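Sollidside Storage Room: Clearing Out and Packing Up

Gallery

The storage room at the back of the Sollidside building was emptied between April and the start of fall. Most of what was in it came from the old Hulberg office, which closed before the lease on this building was signed, and it had been stacked against the walls ever since. The shelves went to the Drotodden site, the paper went to recycling or to the archive, and the rest was packed in cardboard boxes and moved upstairs.

This page follows the order of the work. Captions were written by Ineke Meijer and Sebastian Surdu. If you spot a mistake in a name or a room number, write to the office and we will fix it.

Page last changed 15 October 2026.

Before the move

The room is 4 meters across at the widest point, and narrower by the door because of the pipe casing. Anyone who used it will remember having to turn sideways to reach the back wall. The shelving was the gray bolt-together kind and had been put up in two stages, so the left and right runs did not line up. Relu Onu took them down with a socket wrench and kept the bolts in coffee cans, sorted by length. All the uprights were reused at Drotodden. Two of the shelf boards had bowed and were thrown out.

The inventory list made at Hulberg gave 612 items. That list was old and a lot of what it named had already been given away or used up. The list we made ourselves came to 288. Ilham Govindasamy typed it up and it is the one to use from now on. Paper copies are in the office and in the folder by the stairs.

Sorting the boxes

We reused old boxes as far as we could. Ntuli sent over a pallet of flat ones left from their own move, and those were good, but a fair number of the boxes already in the room were still usable after some tape. Lenuța Voicu went through them and set the rules: no box with a soft bottom, no box that had been taped more than twice, nothing with a smell. Boxes that failed were flattened and tied with string.
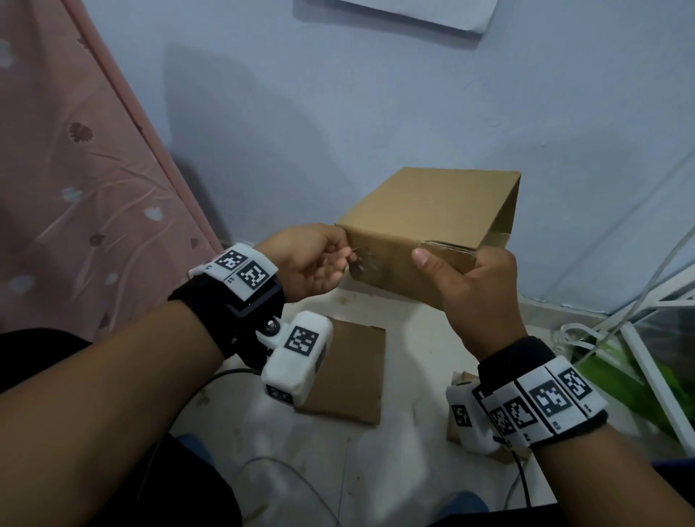

Cardboard gets tired at the corners first. A box can look square on the shelf and still fold when you pick it up full, so each one was lifted and turned before it was used again. A scuffed face with the top layer torn, like the one under the fingers of the left hand, does no harm by itself, and boxes in that state stayed in the pile. A flap sticking out at a lower corner is more of a concern and means the bottom needs to be looked at. Bottoms were retaped with one long strip down the seam and a shorter one across it.

Smaller boxes were used for books and catalogs, larger ones for light things such as lampshades and binders with nothing in them. It took a while for everyone to stick to this. Several large boxes full of catalogs had to be opened and split after Sebastian tried to carry one up the stairs.

Labels

Every box has a number on the short side and again on the top. The number matches a line in Ilham's list. We wrote directly on the cardboard with a wide black marker, since the paper labels from Hulberg had dried out and were dropping off. Where an old number was already on the box it was crossed out with a single line, so if you see two numbers on one side, go by the one that is not crossed out.

Boxes holding glass or crockery also have a red stripe along the top edge. The stripe is on the box even when only one thing inside is breakable.

What was kept

The projector and its stand, the large paper cutter, the wall maps, the winter curtains and all the catalogs printed before the move. The maps are rolled, not boxed, and are in the rack behind the door upstairs. The paper cutter needs a new blade. Relu has the measurements.

The curtains were washed before they were put away. One pair is missing a lining and was packed with the others anyway.

What went elsewhere

The coat stands and the folding tables went to Ntuli in exchange for the boxes. The filing cabinets were collected for scrap, apart from one with a working lock, which is now under the window in the office. Three bags of cables were sorted by Lenuța and most of them were recycled. If you are looking for a power cord for the old label printer, it was in the second bag and is now taped to the printer.

Loose keys that did not fit anything are in a jar on the office windowsill. Please try them in your own cupboards before the jar is thrown out.

The room now

The floor has been swept and mopped, and the marks where the shelf feet stood did not come off. They will be left as they are. The lower part of the wall by the pipe casing was filled and painted by Relu. The ceiling light was replaced with a brighter one and the switch is now on the inside of the door.

The room is not open for storage at the moment. Please do not leave things in it, including things you plan to pick up the same day. Leftover flattened boxes are stacked by the rear entrance and anyone in the building can take them. Bring your own tape.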